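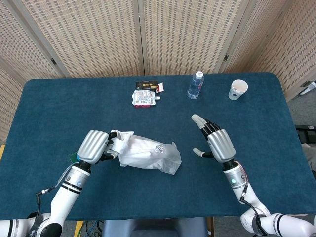

Equipment planning for manipulation cells

Equipment planning for a manipulation cell is the process of deciding what to buy, in what order, and with what reserve of money, before a robot workstation is put into use. A manipulation cell is a fixed work area in which one or more robot arms handle objects on a table or bench. The term is used mostly in research labs, technical colleges and small product testing firms.

Scope

A plan normally covers the arms, the hands or grippers, the work surface, the surroundings, cabling, the objects to be handled, spare parts and staff time. Computers and software licenses are often budgeted separately, as they may be shared among several cells.

The arms are usually the first item chosen, but the hands have a larger effect on later costs. A two-finger gripper is cheaper and easier to repair. A multi-fingered hand can pinch thin material such as the neck of a plastic bag, and is bought when the work includes bags, pouches and other soft packaging. Two-arm cells allow one hand to hold an item while the other stays free to work on it. They also need more floor space and a second set of spares.

Work surface and surroundings

Spending on the surroundings is small compared with the arms. A cloth-covered table and a folding room divider are common choices. The cloth gives a plain background in a single color and is easily replaced. A divider hides the rest of the room from the cameras and can be moved when the cell is rearranged. Floor tape is used to mark positions. Buyers should measure the floor area with the divider open, including the space taken by any panel that angles forward along the side of the table.

Cables that run along the outside of the forearm and wrist are a wear item. Most plans list at least 2 spare sets per arm.

Objects

Test objects are bought as consumables. A basic stock includes bottles, paper cups, small boxes, packets, spouted pouches and plastic bags. Bags wrinkle with handling and are replaced often; a cell in steady use may order them in packs of 200. Items may carry printed code labels for tracking, and label stock should be entered as its own line.

Budgeting

The Staniforth method, taken from an internal guide at the Dallby workshop, divides the budget into three parts: fixed equipment, wear items and consumables. Fixed equipment is paid for once. Wear items are estimated from hours of use, and consumables from the number of trials planned. Shiuli Majumder, who wrote the guide, set 2,000 trials as the point at which finger joints should be inspected and the wear estimate revised.

Beryl Rudd's revision for the Fondeck project added a delivery schedule. It placed the hands first in the order of purchase, on the grounds that mounting parts and cables could not be confirmed until the hand model was known. The Fondeck list ran to 46 lines, more than half of them for consumables and small fittings.

Common omissions

Items often left out of first budgets include shipping for repairs, a chair for the operator, replacement cloths, and storage for objects not in use. Training time is also underestimated. At Skeltalstead, the first cell was delivered in November and stood idle until staff hours were approved in the next budget.

See also: Gripper selection; Spare parts planning; Workcell layout

Last revised 04/08/2025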